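Buy the Loose Onions

My grocery store took out its loose onion bin in July. Where the bin used to be there is now a rack of three-pound mesh bags, all the same size, all tied with the same plastic clip. I asked the produce manager about it on a Tuesday morning, when the place is quiet, and he told me bags move faster and the cashiers don't have to look up a code. Both of those are good reasons if you run a store. I still think the store made a mistake, and I think most stores that do this are making the same one.

I live with one other person. We cook at home most nights and we go through maybe two onions a week. A three-pound bag lasts us longer than it should, and the bottom of it goes soft before we get there. I have thrown out a lot of onions this year. The price per pound on the bag is lower than the old loose price, and everyone points to that number. But the price per pound I eat is what matters to me, and on that count the bag loses.

People with big families will say the bag works fine for them. I believe it. Kelechi Adeyemi, who lives across the hall from me, feeds six and would buy a ten-pound sack if they had it. I am not asking anyone to take her bag away. A store can carry a bag and a bin. Mine did both for years, in the same eight feet of wall.

There is also the matter of picking. When onions are loose you can press on the neck, feel the weight, and put one back if it has a wet spot. You can take a small one for a salad and a large one for soup. With a bag you get what you get. I have turned bags over and over under those lights trying to see the ones in the middle, and the mesh hides just enough. One bad onion in there will spoil the two next to it within a week.

I used to work for a produce wholesaler called Asante, in the office, doing invoices. The buyers there would walk the floor at five in the morning and put their hands on everything. Roman Walczak bought onions for 300 restaurants and he never took a pallet without cutting one open. He would not have taken a bag sight unseen for his own kitchen, either. It seems odd to me that the people who know the most about onions insist on touching them, while the rest of us are supposed to grab a sack and keep walking.

The usual answer is that shoppers damage loose produce. Some do. Onions are about the worst example you could choose, though. They are tough and they come in their own wrapper. If a store wants to bag something for protection, it should start with peaches.

The other answer is labor. Somebody has to stack the bin, sweep up the skins and pull the bad ones. I take this one more seriously. A loose display is more work than a rack, and the skins do get everywhere. But that work is a large part of what a produce department is for. If no one has time to pull a bad onion out of a bin, no one is pulling the bad bags off the rack, and from what I have seen on my rack, that is how it goes.

I also think we lose a bit of plain knowledge. I learned to shop by being handed things by my grandmother and told to feel them. A good storage onion is hard all over, with a dry neck and a tight skin. You only learn what that means with one in your hand.

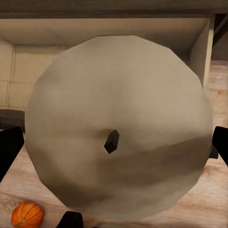
A round, pale onion with its root end showing.

My neighbor's oldest boy is fourteen and a decent cook, and he had never picked out a single onion until I took him to the Saturday market. He picked three good ones on his first try. It is not a hard skill, but you do need somewhere to practice it.

I don't expect the store to change because of one customer. I did fill out a comment card, and I would ask anyone else who misses the bin to do the same. Be specific. Say you want loose yellow onions, sold by the pound, next to the bags. Say what you buy in a week and what you throw away. Managers hear plenty of complaints about prices and very few about package size, and the man I talked to said he would pass it along if he heard it from more people.

Until then I am buying my onions at the market and the rest of my groceries at the store, which means two stops. Some weeks I just skip the second one.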